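About Brumcombe Bench

We test grippers, arms, cameras and controllers for people who are about to spend money on them. Most of what we're told before a test doesn't survive the test.

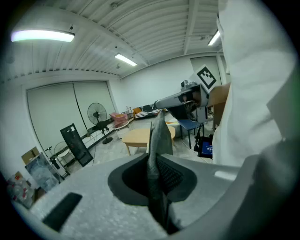 Brittany MacPherson started Brumcombe after six years of buying automation for a packaging company, where she signed off on two arms that never did the job they were sold for. Both had excellent videos. She still thinks a demo video should be treated like a restaurant's own photo of the soup.

Our main work is side-by-side comparison of hand-held grippers and the arm-mounted versions they are supposed to stand in for. The claim we hear most is that whatever a person can do with the hand-held unit, the arm will do later. Maybe. We have run 2,801 grasps on that question and we are less sure than when we began. Soft goods are the worst of it. A gripper that handles a block all day can make a mess of a sock, and a spec sheet will tell you its closing force to two decimals and say nothing at all about cloth.

We do a lot of our trials among ordinary furniture under ordinary ceiling lights. Makers like to test on a clean bench with a gray backdrop. Their customers don't live there. Tracking markers that read perfectly in a lab are a different matter once you're holding them at odd angles under tube lights, and we'd like to know that before a client does.

Brayden Perron runs the trials. Annick Paquette handles cameras and calibration and has a low opinion of the word "robust." Diane Lachance writes the reports, which are short - 3 pages, plus the raw numbers if you ask for them. Shirley Fehr answers the phone and will tell you if we're the wrong people for your problem. Fairly often we are.

Some things we don't do. We don't take commissions from manufacturers. We don't give awards or badges. We don't publish a score out of ten, as we've never worked out what a seven would mean. If a maker lends us a unit, we say so on page one and it goes back when we're done.

A standard comparison covers two devices and 50 objects from our own set, or you can send yours. Allow 135 hours of bench time. It can be done faster, and we've seen the results when it is.

The shop is open to visitors one Saturday a month. Call first.

Recent reports
Vatar hand-held gripper: second look
Hiebert wrist camera, July retest
Rarker controller: what the manual leaves out
Why we stopped using foam cubes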